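Trainers half a size too small - stretch them or send them back?

Asked in Shoes and Clothing, Ninddale Community Help

Hello all, hoping somebody kind can put me right. I ordered some black knit trainers from Detoto in January, my usual size, and they pinch across the little toes by the time I've reached the bus stop. Lovely everywhere else, and I do so want to keep them! My sister swears by damp newspaper stuffed in overnight, my neighbour says that ruins the glue. I've kept the box, and returns are open for another 5 days, so I need to make up my mind fairly sharpish. 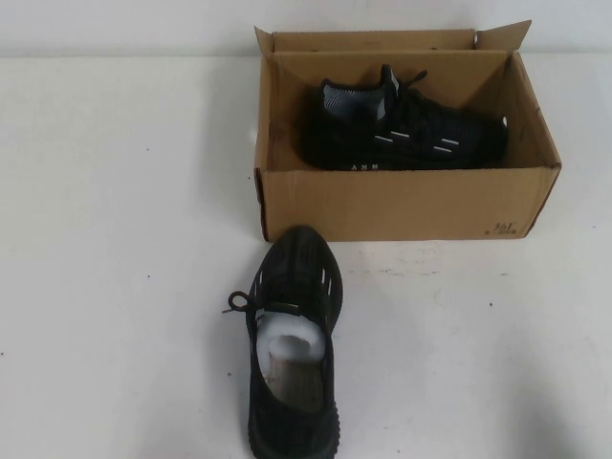 Ulel replied: Send them back, love. Knit gives a bit in width but never in length, and if your toes are touching the front now they'll be touching it in the summer too, when your feet swell. I held on to a tight pair for 2 years out of sheer stubbornness and have the toenails to prove it. Do try them on in the evening first though, with the socks you'd normally wear - it does make a difference.

Reply from Karunaratne
newspaper is fine just dont put them on the radiator

Second reply from Ulel: Meant to add, check whether they want the original box back. Mine did, and I'd already put it out with the recycling.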